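Climcombe out of season: a letter from the coast path

9 Nov 2023

6 min read

By Taras Hutsuliak

Many readers wrote to me after the last newsletter and asked the same question: is it worth to go to Climcombe when the summer is finished? I went there again to give a fair answer. I stayed 8 nights, I walked every day except one, and my answer is yes, but with some preparation.

Climcombe is a small harbor town on the south side of the bay. If you come by train, you must change at Holtance and take the bus from the station square. In summer this bus goes every hour. From the end of October until March it goes only four times in a day, and the last one leaves Holtance before six in the evening. I missed it on my first day. The taxi was expensive, so please look at the timetable before you buy your train ticket.

The town has two parts. The lower part is the harbor, with the fish market, the chapel and the row of narrow houses which you see on all the postcards. The upper part is newer and more quiet, and most of the winter rooms are there. Between them is a long stone stair. It is a nice stair in the morning and a less nice one when you carry a suitcase. There is also a road that goes around by the school, and it takes maybe ten minutes more.

The chapel is the oldest building you can enter. Over the door is the year 1543, cut in the stone, and the last number is so worn that I had to ask a lady with a key if I read it correctly. She opened for me also the small room behind the altar, where the fishing families hung their painted boards after a storm. In November the chapel is open only in the afternoon. If it is closed, ask in the bakery across the street.

The coast path to Clonar

For me the best reason to come is the path to Clonar. It is 14 kilometers in one direction, and it follows the edge of the cliffs nearly the whole way. The first part, until the old lookout, is wide and easy, and I met there people with children and with dogs. After the lookout it becomes narrow, and there are two places where you go down almost to the beach and then up again on steps made of earth and wood. After rain these steps are slippery. I used a walking pole and I was happy to have it.

The light in this season is low and yellow, and the sea changes its color many times before lunch. You will see many cormorants. In the second of the two small bays I also saw a seal, quite close, who looked at me for a long time and then went away. There is no café on the path and no water, so carry everything with you. In Clonar itself one restaurant stays open, next to the slipway, and it makes a good soup with mussels and leek. The kitchen closes at two. From Clonar you can return by the afternoon bus, but stand on the side of the road with the shelter, or the driver may not see you.

The boat to Toma

The island of Toma is more difficult now. The regular boat stops in the middle of October, and after that it sails only on market days and only when the wind is not strong. I tried two times. The first time the captain looked at the sky and said no. The second time we went, with seven passengers, a lot of boxes of vegetables and one new washing machine for somebody on the island. The crossing was rough — I am not a good sailor and I sat outside with my eyes on the horizon.

On Toma you can walk around the whole island in less than three hours. The west side is wild, with heather and big gray rocks, and the east side has the little village and the only shop.
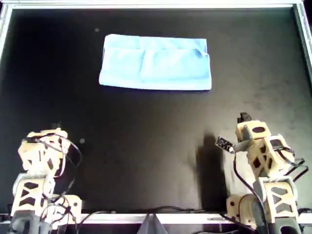
You should not count on buying lunch there, because the shop sells mostly bread, tins and things for fishing. When the boat captain says the hour of return, write it down and come early. He does not wait, and the island has no open guesthouse before March.

Where to sleep and what to bring

In Climcombe three guesthouses were open during my stay. I slept in the upper town, in a room with a view over the roofs and a heater which made a small noise at night. The prices are nearly half of the August prices. It is better to call by phone than to write, as some owners read their messages only once in a week.

Bring shoes with a good sole, a jacket against the wind and something warm for the ears. An umbrella is useless there, and I saw two broken ones in the bin by the harbor. Bring also some cash for the Clonar bus and for the boat, where cards are not accepted.

If you have walked this path in winter, or if you know whether the steps after the second bay were repaired, please answer to this letter. In the next one I will write about the inland road from Holtance and the old mills along the river.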